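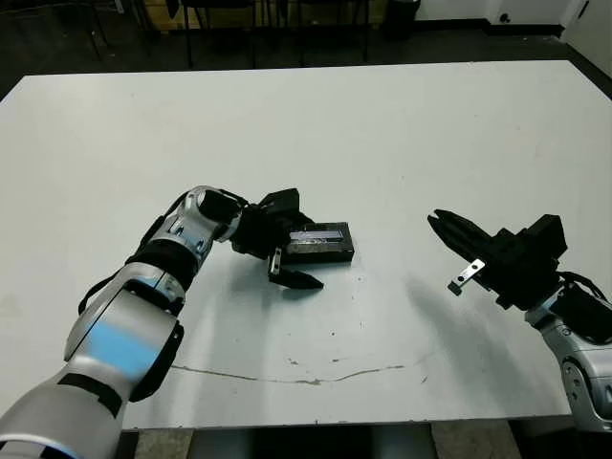
Figure 1. White work table with the small black item, top surface reflecting a streak of light.

Glare and Surface Finish on a Shared Work Table
Bảo Ung, Ngọc Lai Group, Unit Project Report
Supervisor: Carol Kershaw

1. Background

The work tables in the Pamer room have a pale finish and are lit from the ceiling. Users reported that small dark objects with a glossy face were hard to inspect at certain seating positions. The project measured how table colour, object finish and viewing position affect the legibility of a printed label. Figure 1 shows the type of reflection concerned: a pale blue-grey streak across a dark top face, with the edges remaining darker.

2. Method

A label with 30 characters was fixed to the top of a matte case and a gloss case of the same size. Each case was placed flat near the middle of the table and read from a seated position at each side. Readings were repeated with a grey Jultent mat under the case. Thịnh Đặng recorded the errors and Nghĩa Khương set the positions from a tape line parallel to the far edge of the table. Blinds were kept closed. In total, 263 readings were kept for analysis. Readings taken while a ceiling panel was flickering were discarded and are not included in that total.

3. Results

The matte case was read without error from all four sides. The gloss case produced errors from the two long sides only, where the reflected panel fell on the label. Moving the case 200 mm toward either short side removed most of these errors. The mat made no measurable difference to label errors, although two readers said the case outline was easier to find against the grey colour. Soft shadows on the bare table did not affect reading.

4. Discussion

The source of the problem is the angle between the ceiling panel, the object and the reader. Table colour is a minor factor. The original proposal to re-cover the tables is therefore not supported by the data. A diffuser on the centre panel was not tested, as the Plollis unit on order had not arrived by the end of March.

5. Recommendations

Mark an inspection zone 200 mm off centre on each table. Use matte labels on gloss cases. Repeat the long-side readings once the diffuser is fitted.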